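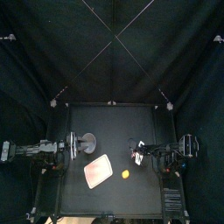
Vol. 15, p. 723

Figure 4. Black tabletop between dark fabric walls, with two thin cables crossing above.

4.3 Is "warmth" something listeners hear?

The claim that older electronic records sound warm is made so often in reviews, sleeve notes and interviews that it is seldom treated as a claim at all. In the review corpus described in Section 3, "warm" and its relatives are by far the most common words of praise for synthesizer albums, and they are nearly always tied to equipment. A pad is warm when the reviewer believes it came from an analog keyboard. The same reviewer will call a very similar pad "clean" or "polite" when the notes mention a laptop. We went into the listening study suspecting that the word follows the notes more closely than it follows the sound. Our results lean that way, though they are weaker than we would like.

The material came from two sources. The Tummont label let us use unreleased instrumental tracks from its back catalog, and Jhosep Mosquera recorded new versions of the same parts on a Vogler polyphonic synthesizer and on a software instrument set up to match it as closely as he could manage. All versions were level-matched and played without titles. The 69 listeners were drawn from record buyers in Pomcombe and Miltstead who described themselves as regular listeners to electronic music. Each heard the excerpts twice, once with no information and once with a short printed note naming the instrument. For half of the excerpts the note was wrong.

With no note, listeners did little better than guessing at which version was the hardware one. This held for people who owned synthesizers as well as for those who did not, and owners were a good deal more sure of their wrong answers. With a note, ratings of warmth moved in the direction of the note, true or false. A false "analog" label raised the rating of the software version nearly as much as a true label raised that of the Vogler.

It would be easy to stop there and say that warmth is all in the mind. We do not think the data allow it. Pfeiffer and Kasten reached that conclusion from a similar design, and their paper has been quoted since as if it had settled the matter. Their excerpts were very short, mostly single held chords, and a held chord is a poor place to look for the slow drift in pitch that admirers of the older machines say they value. Our own excerpts were longer, but not by enough. Two of the sequenced bass parts did produce a small preference for the hardware version in the unlabeled round. It may be a real effect. It may also be that Mosquera played those parts later in the day and had settled into them. The session log does not let us tell these apart.

A second objection was put to us by Sieglinde Schmieder, who has mastered records for Tummont and read an early draft. In her view what critics call warmth is mostly a matter of tape, compression and the cutting of the disc, so that a comparison of instruments tests the wrong stage of the process. This is a fair point, and it is awkward for the reviewers too, who very rarely name the mastering engineer. It does not rescue the usual claim. If warmth enters at the mastering stage, then praise for the keyboard is misplaced however well the listener's ear is working.

We are less persuaded by the argument, common in fan writing, that warmth can be heard only by people who grew up with the records. Voß has defended a careful version of it, based on interviews with collectors. Her interviews are rich and we have drawn on them elsewhere in this paper, but people's reports of what they can hear are the very thing in question. The older listeners in our group used the word more freely than the younger ones. They were no better at matching it to an instrument.

There is also the matter of price. A working Vogler now sells for up to 4,000 dollars, and several of our listeners mentioned this without being asked. Someone who has paid that much, or would like to, has an interest in the difference being audible. We did not ask about income or planned purchases and regret it. Section 4.4 turns to the sleeve notes themselves, where the link between equipment lists and descriptive language can be traced by year of release.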